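Ninety-One Years and a Good Backhand: Talking With Ekow Bawa About His Mother-in-Law

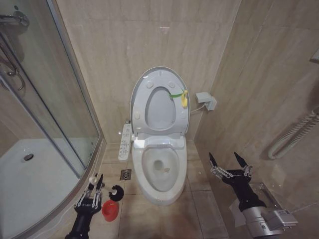
I met Ekow Bawa on his porch, and before I had my notebook open he'd already told me two stories about Mrs. Dambrauskienė, so I was scribbling the first part from memory on the drive home (at a red light, don't worry). She died in May at 91. Ekow was married to her younger daughter for most of his life, and he's the one the family picked to write the obituary.

"I said yes right away, and then I sat there for two nights with her name at the top of the page," he told me. "What do you put? She was born, she taught piano, she moved here. My wife read it and said, Ekow, this could be anybody."

So he started calling people. One of the first was Radymyr Zinchenko, who took lessons from her as a boy and now tunes pianos for a living. I called him too, and he talked so fast I had to ask him to slow down!

"She rapped the lid of the piano with a pencil when you rushed," Radymyr said. "I still hear it. I'll be eating soup too fast and I hear the pencil."

That went in. So did the lesson books. She kept a card for every student she ever taught, and when Ekow and his wife went through the boxes they came to 839. A lot of them had notes on the back, like "hates scales, loves his dog." Radymyr's said "will not sit up straight." He has it on his fridge now.

I asked Ekow what he left out. He laughed for a while at that one.

"The bowling," he said. "She bowled Tuesdays at Omatetti Lanes until she was well past eighty, and she was mean about it. I had a whole paragraph. The paper charges by the line, and my brother-in-law was paying." He put it back in for the funeral program, and they printed 500 of those, way too many. There's a stack on the hall table still.

The service was at Worimano Chapel, and some 20 of her old students played, one after another, mostly the same little waltz she started everybody on. Radymyr had tuned the piano that morning and wouldn't take a dime for it. Ekow told me the waltz got faster each time around.

"I was waiting for the pencil," he said.

He wanted me to mention that her recipe for poppy seed roll is with the older daughter and she isn't sharing. Also that anyone who studied with Mrs. Dambrauskienė and wants their card back can write to the family. They've mailed a bunch already, and one came back marked no such address, so if you lived on Brelatano Street as a kid, give them a call.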